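Print this page | E-mail this page

Teaching a two-arm robot to pack a phone by remote control

By Inese Kuusk

These notes cover recording demonstrations for a two-arm packing task: pick up a phone, place it in the recess of a tray box, let go. They assume your arms are already calibrated and that the operator controls both grippers, either from a headset or from a pair of leader arms. We use the Ditik recorder, but any tool that logs joint positions and camera views together will do.

1. Write the task down first. One sentence is enough. Ours says which arm picks up the phone, where it goes, and when the episode ends. If two operators read the sentence differently, you will get two different tasks in your data. 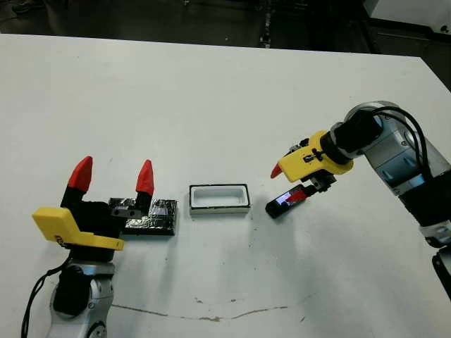

2. Set the layout before the operator takes control. Put the tray box where both arms can reach it without crossing. With the boxes side by side between the two arms and the phone coming in from the right, the right arm does the carrying and the left stays open and out of the way until it is needed. Leave a small gap between neighboring boxes so that a bump on one doesn't shift the other. Move everything a little between episodes, but keep the order the same for the first batch.

3. Grip the phone near one end. Bring it over the tray at a slant, lower the free end into the recess first, then let the other end down. Open the fingers slowly. A fast release drags the phone sideways.

4. Keep your speed even. Stopping in midair to think gets recorded along with everything else, and the trained policy will stop there too. If you need to think, discard the episode and start over.
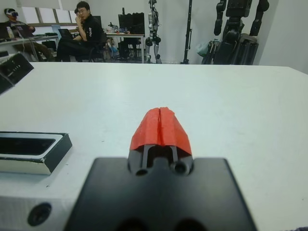 5. Return both arms to the same start pose after each episode and close the grippers. Check the wrist views at this point. The fingertips should sit in the same part of the picture every time. If they have moved, a camera mount has slipped, and you should tighten it before recording more.

6. Label failures as you go. We kept 952 episodes out of 982. Most of the rejected ones were pauses, and the rest were bad grips. Change operators before people get tired.

Train on a small batch before you record the full set. Our first try used 89 episodes and showed us that our start poses were too much alike.

Comments (3)

Victor Gachanja: Do you save the corrections when the operator misses the first grip and tries again?

Inese Kuusk: Yes, if the second try is clean. We tag them separately.

Kha Võ: Step 5 helped. One of my wrist mounts was loose and I had been blaming the lighting.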